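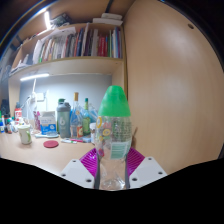

So I finally did it. After putting it off since I took over the office side of things at Plirley, I sat down and went through our old customer records to decide what we keep and what we get rid of. It took most of August, on and off, and I have Opinions now.

Quick background for those of you who come here for the bread posts (sorry, next week, I promise!). We're a small company that services commercial dishwashers. We have customers, we have people who used to be customers, and we have a huge pile of people who once asked for a quote and then vanished. All of them were sitting in Grernitz, our booking software, plus a shared drive, plus a filing cabinet with a drawer that sticks. When I exported the contact list I got 2,156 names. We have 50 or so regular -- no, let me be exact, we have exactly 50 service contracts right now. You see the problem.

What set me off was an email from a woman who'd asked for a quote years back and wanted to know what we still had on her. A perfectly polite email. It took me two days to answer it. Her phone number was in Grernitz under one spelling, her address was in a spreadsheet under another, and somebody had scanned a handwritten note about where to park at her café. I sent her all of it, deleted it when she asked me to, and then lay awake wondering what I would have done if three people had written in the same week.

I called Lwazi Sithole, who I worked with at Kruger back when I was doing payroll and who now does this stuff for a living. I was expecting to be told to buy something. What I got was one piece of homework: write down every kind of record we hold, why we have it, and when it stops being useful. No software, just a table. Mine had four columns in the end, the last one being "who is going to delete it," and that was the column that started all the arguments.

The invoices were easy, our accountant has firm views on how long those stay and I just copied her answer. Service histories were harder. Our techs love a long history. If a machine was installed before half of them were hired they want to know every pump it ever had, and fair enough! But the machine's history doesn't need the cell phone number of a kitchen manager who left ages ago. Once we split those two things apart (the machine on one side, the people on the other) everybody calmed down a lot.

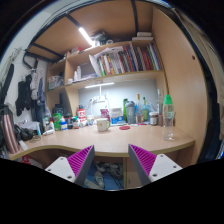 Cream mug, green-edged handle, desk.

The quote requests are where I got ruthless. If you asked for a price and we haven't heard from you in two years, you're gone. I deleted more than 800 in one afternoon and it felt like cleaning out a fridge. My boss hovered a bit. He had an idea that we might "do a mailing" to them someday, and I asked when we last did a mailing, and he went off to make a phone call.

Then there was Nukine, which is the text reminder service we signed up for and stopped using. I'd forgotten that it had a full copy of our list from back then. Closing the account didn't delete the list, I had to write in and ask for that separately, and then ask again. They did confirm it in writing, eventually, and I saved that email in the folder with the table. If you run anything small, go look through your old card statements for services you dropped. I found one more that way, a survey thing, with only a handful of addresses in it, but still.

Stuff I haven't fixed: backups. I know the old list is still in there somewhere and I know they roll over after a while, but I couldn't tell you how long that while is. Lwazi wants me to find out and write it in the table. Also the techs' phones, which I'm scared to ask about. And the sticky drawer, which I got open once and then closed again.

I've put a reminder on the calendar to go through the whole table again in February. The woman with the café wrote back, by the way, to say thanks, and to ask if we could quote her for a new machine. So she's back in Grernitz, spelled correctly this time.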